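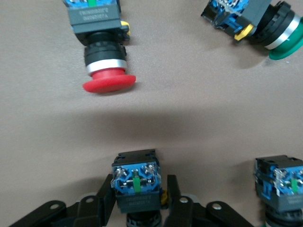

ロボットのまわりの約束ごと
赤いボタンは、なぜあんなにえらそうなのか

工場にあるロボットは、たいてい力持ちで、まじめで、言われたことを何度でもやります。文句も言いません。ただし、気もききません。進む先にきみの手があっても、「おっと失礼」とよけてくれるとはかぎらないのです。よける仕組みをつけてもらっていないロボットにとって、手も箱も空気も、だいたい同じものです。

そこで人間は、約束ごとをたくさん作りました。大人は約束ごとを作るのが好きですから、放っておくといくらでも増えます。その中でもいちばん古株で、いちばん目立ちたがりなのが「非常停止ボタン」の約束です。

きのこの形をしているわけ

非常停止ボタンは、赤くて、頭が大きく、きのこのかさのように広がっています。おいしそうに見せるためではありません。

あわてているとき、人間の指はびっくりするほど役に立たなくなります。ふだんはゲームのボタンを目にもとまらぬ速さで押せる人でも、こわい思いをしたとたん、ねらったところを押せなくなります。頭の大きなボタンなら、指でなくてもかまいません。手のひらでも、グーでも、ひじでも押せます。押し方がかっこ悪くても減点はありません。

形のほかに、色の約束もあります。非常停止ボタンは赤。そのうしろの板やまわりは黄色。遠くからでも「あれだ」とわかる組み合わせです。おしゃれな工場長が「うちは全体を水色でそろえたいんだよね」と言い出しても、ここだけはゆずってもらえません。

では緑のボタンは何でしょう。緑は「動かす」によく使われます。白や黒などの色が使われることもあるので、緑でなければ動かないと思いこむのはまちがいです。赤のほうは、そうはいきません。非常停止ボタンの赤を、ほかの色に取りかえてはいけないのです。

押したら、もどらない

玄関のチャイムは、指をはなすとボタンがもどります。非常停止ボタンはちがいます。押すと、引っこんだままになります。もとにもどすには、ひねったり引っぱったり、わざわざ手間をかけなければなりません。

めんどうですね。めんどうにしてあるのです。

もし指をはなしたとたんに機械が動きだしたら、止めた意味がありません。助けに来た人まであぶない目にあいます。だから「止める」はかんたんに、「もどす」は手間をかけて、と決められています。

さらに、ボタンをもどしただけでは、機械は動きだしてはいけないことになっています。もどすのは「また動かしてもいいですよ」という許可であって、「動け」という命令ではありません。動かすには、あらためて別のスタートの操作がいります。おやつの戸だなのかぎを開けてもらっても、まだ「食べていいよ」と言われたわけではない。あれと同じです。納得がいかない人もいるでしょうが、機械のほうはちゃんと守っています。

ボタンのうらがわ

ボタンの頭は有名ですが、うらがわのことはあまり話題になりません。パネルのうらには、電気の通り道をつないだり切ったりする部品がついています。「接点ブロック」といいます。ねじのついたところに電線をつなぎます。

非常停止の接点は、ちょっと変わっています。ふだん電気が流れていて、押すと切れるのです。「押したら電気が流れて、止まれの合図が届く」ほうがわかりやすい気がしますよね。でも、もし電線が切れていたらどうでしょう。いくら押しても合図は届かず、きみは赤いボタンをぺちぺちたたくだけの人になってしまいます。

ふだん流しておけば、電線が切れたときも電気が止まり、機械も止まります。こわれるなら、安全なほうにこわれる。これを「フェールセーフ」と呼びます。自転車のブレーキがこわれたときに、勝手に自転車が止まってくれるようなものです。残念ながら、ふつうの自転車はそうなっていません。点検をしましょう。

それから、接点は中の棒で直接おし開ける作りになっています。ばねの力だけにたよると、接点がくっついてしまったときにはなれないかもしれません。人間が力いっぱい押したら、その力で引きはがす。このあたりは電子頭脳も人工知能も出番がなく、ひたすら力わざです。

ロボットがボタンをさわるとき

近ごろは、ボタンそのものをロボットが組み立てたり、つかんで並べたりすることもあります。ロボットが、ほかのロボットを止めるためのボタンを運ぶわけです。本人がどう思っているかは、聞いても答えてくれません。

Czarneckaという部品工場では、ロボットにスイッチをつかませる作業のために、12か条の決まりを作って壁にはっています。全部のせると紙が足りないので、子どもにもわかるところだけ紹介します。

決まり　つかむところを先に決めておくこと。
スイッチには、つかまれても平気なところと、そうでないところがあります。じょうぶな胴体はよし。うすいカバーや小さなつまみは、強くはさむと欠けます。卵をわしづかみにしないのと同じです。

決まり　強さは弱いほうからためすこと。
力が足りなければ落とすだけですが、強すぎるとこわれます。どちらもこまりますが、落としたほうがまだ言いわけがききます。

決まり　練習用の部品を、ほんものの機械に取りつけないこと。
何度もつかまれたり落とされたりしたスイッチは、見た目がきれいでも中がいたんでいるかもしれません。いざというときに働かない非常停止ボタンほど、たちの悪いかざりはありません。この工場では、練習用の部品を「908」と書いた箱にしまいます。どうしてその番号なのか、知っている人はもう工場にいないそうです。

決まり　ロボットを止めるボタンを、ロボットのうしろに置かないこと。
当たり前だと思うでしょう。ところが、机の配置を変えているうちに、いつのまにかそうなっていることがあるのです。ボタンを押すために、あぶない場所を通らなければならない。これでは意味がありません。Czarneckaでは作業する人の立つ場所から手をのばして、およそ600ミリのところにボタンをつけています。これはこの工場が自分たちの作業に合わせて決めた長さなので、よその工場ではまたちがいます。

よくあるかんちがい

「非常停止ボタンがあるから、ロボットに近づいてもだいじょうぶ」

だいじょうぶではありません。ボタンは、ほかの守りがうまくいかなかったときのためのものです。まず、あぶないところをなるべくなくす。次に、さくやセンサーで守る。それでも残ったあぶなさを、みんなに知らせる。非常停止ボタンは、こうした守りのかわりにはなりません。シートベルトがあるからといって、かべに向かって走る人はいませんよね。

「毎日の終わりに、機械を止めるのに使えばいい」

これもだめです。ふだん止めるときは、ふつうの停止の操作を使います。何かを運んでいる途中で急に止めると、機械にも品物にもよくありません。それに、いつも気軽に押していると、だれかが本気で押したときに、まわりの人が「もうお昼か」と思ってしまいます。

「一度も押したことがないから、新品同様で安心」

ぎゃくです。使わないものこそ、ちゃんと働くかどうかわかりません。だから、ときどき押してためします。Grorusというロボット教室では、授業の前に先生と生徒が2人で点検をします。ひとりがボタンを押し、もうひとりがロボットの止まるようすを見ます。ボタンを押した人は、どうしても自分の指ばかり見てしまうからです。

きみがロボットを見に行くとき

工場見学やロボット教室に行ったら、次のことを守ってください。

床の線をこえない。線のところにさくがなくても、線はちゃんと仕事をしています。
止まっているロボットを「休んでいる」と思わない。次の合図を待っているだけかもしれません。
非常停止ボタンがどこにあるか、はじめに教えてもらう。
用もないのに押さない。でも、だれかがあぶないと思ったら、迷わず押す。
押したら、自分でもどさない。すぐに大人を呼ぶ。

最後から二つめが、じつはいちばんむずかしいかもしれません。「まちがいだったら、はずかしい」と思って手が止まるからです。Prindleyという工場では、見学の人が押してしまっても、係の人はまず「押してくれてありがとう」と言う決まりになっています。機械をもう一度動かすのは少し手間なので、言うときの顔がややかたいことはあるそうです。それでも、言うことになっています。

ことばのメモ

非常停止　あぶないときに機械を急いで止めること。
接点　電気の通り道をつないだり切ったりするところ。
フェールセーフ　こわれたときに、安全なほうへかたむくようにしておく工夫。
グリッパー　ロボットの手。ものをはさむ部分。はさむ相手が部品か指かは、自分では考えてくれないものが多い。

文　Rendedanceこども編集室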